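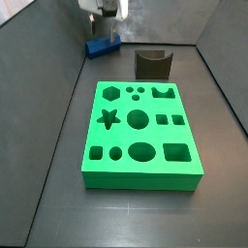
Nga Lâm writes that the trolley has been in daily use in her toddler room through a full winter term, that the castors still lock firmly, and that she would order the same model again, although she would ask for the deeper bottom drawer from the start.

Tokarz Play Storage Trolley, Model 2

The Tokarz Play Storage Trolley is intended for nurseries, playgroups, family centres and toy libraries that need to move play materials between rooms and return them to a locked store at the end of a session. It is supplied by Vultia as a complete unit and may be ordered with or without the lidded top tray.

Model 2 replaces the earlier trolley of the same name. The principal changes are a lower handle, a wider gap between the runners and a revised door catch which can be opened with one hand by an adult. Drawers bought for the earlier trolley will not fit Model 2. Customers who wish to go on using their existing drawers should contact the spares desk before placing an order.

General description

The body is of powder-coated steel with rounded corners and no exposed fixings on the outer faces. Drawers are moulded in polypropylene and lift out fully, so that a drawer may be carried to a table or mat and used there as an open box. The door folds back flat against the side and is held by a magnet. All four castors swivel. The two at the handle end are fitted with foot brakes, coloured red so that staff can see from a standing position whether they are on.

The trolley is designed for loose materials of mixed size: building pieces, threading sets, shape sorters, small world figures, fabric and books. It is not suitable for paint, sand or water play, as the drawer bases are not sealed at the corners. For these activities Vultia recommends the separate wet play unit. 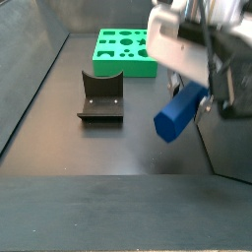
Deep drawers may be fitted in any position, but the manufacturer advises that they be kept to the lower half of the trolley, particularly where heavier building materials are to be stored. Label holders are provided on the front of each drawer and will accept a printed card, a photograph or a drawing. Many settings find that children of pre-school age tidy away more readily when the label carries a picture of the contents as well as the word.

Dimensions

Width: 523 mm
Depth: 388 mm
Clear height beneath the handle: 400 mm

The width given is that of the body with the door closed. Purchasers should allow extra room where the door is to be folded back in use, and should measure doorways at the narrowest point, including any finger guards. The trolley will pass over a flush threshold strip without difficulty. It should be lifted over a raised threshold by two adults, with the drawers removed.

Choice of drawer sets

Three drawer sets are offered. The Standard set contains shallow drawers only and suits jigsaws, card games and threading. The Mixed set combines shallow and deep drawers and is the usual choice for a single room. The Deep set is intended for large building pieces and for dressing-up clothes. Sets cannot be divided, but single drawers in either depth may be added to any order.

Zoriana Lysenko, of our customer service team, can advise on the set best suited to a particular age group. It is helpful to have a short list of the materials to be stored, with the size of the largest item.
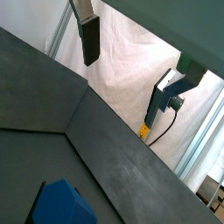 Assembly and first use

The trolley is delivered assembled except for the handle and castors. A hex key is enclosed. The unit should be laid on its back on a blanket or carpet while the castors are fitted.

1. Remove all drawers and the packing strip behind the door.
2. Press each castor into its socket until it clicks. The braked castors go at the handle end.
3. Stand the trolley upright with the brakes on.
4. Fit the handle and tighten both bolts evenly.
5. Replace the drawers, starting from the bottom.

Handle bolts should be checked after the first week and once a term from then on. Brakes must be on whenever children are using the drawers. Children should not be allowed to push or ride on the trolley.

Cleaning and care

Drawers may be washed by hand in warm soapy water and should be dried before they are put back. The body may be wiped with a damp cloth and a mild household cleaner. Abrasive pads and bleach will dull the finish – damage of this kind is not covered by the guarantee. Runners need no oil. Where a drawer has become stiff, threads and crumbs in the runner are the usual cause, and a dry paintbrush will remove them.

Foam pieces and foam trays should be stored dry and should not be pressed under heavier toys for long periods, as they may take a permanent mark. A shallow drawer near the top is best.
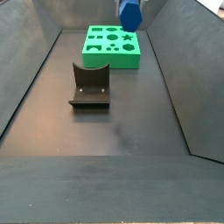
Green foam shape block with blue hexagonal prism. Play materials are not included with the trolley.

Spare parts

Castors, brakes, label holders, door magnets and single drawers are held in stock at Plekuvia and are normally sent out on the next working day. Please give the model number, which is stamped inside the door. Requests for touch-up paint should state the body colour.

Ordering and delivery

Orders may be placed by schools, nurseries and charities on account, or by any customer with payment in advance. Delivery is to a ground-floor entrance. Delivery to an upper floor can be arranged by prior agreement where there is a lift. No deliveries are made on a Sunday, and orders received in December may be held until the new term at the customer's request.

Unused trolleys may be returned in their original packing. Enquiries about returns and about the guarantee should be addressed to Szabolcs Major, Vultia Customer Accounts.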